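Storage and Display of Small Personal Items: Project Report
Submitted 23 June 2023

4. Surface and surroundings

The third part of the project considered how a patterned setting affects the ease with which small belongings are found and put away. Earlier trials in the Bokby study room had used a plain white desk. For the present stage the group chose a pale covering printed with grey leaves, ferns and orange blossoms, and beige and tan wallpaper with ornamental stripes. The items included a lidded box and a branching gold-coloured stand on a brown base, of the kind often used for necklaces.

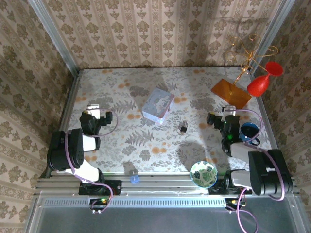

Katia Pellegrini remarked at the interim review that her own dressing table had a flowered cloth on it for years, and that she lost earrings on it every week until she took to keeping them in a saucer. She asked whether the group intended to recommend plain surfaces in all cases.

The group does not make so broad a recommendation. Clear or very small items are difficult to pick out against a busy print, and a shallow tray in a single colour is advised for them. Larger items, such as a box with a decorated lid, may be kept directly on the cloth. Stands with thin branches should be placed to one side, where sleeves are less likely to catch on them.

5. Costs

Materials were limited to 10 items per setting. The remaining budget will be carried over to the December stage, in which the Volesari trays will be compared.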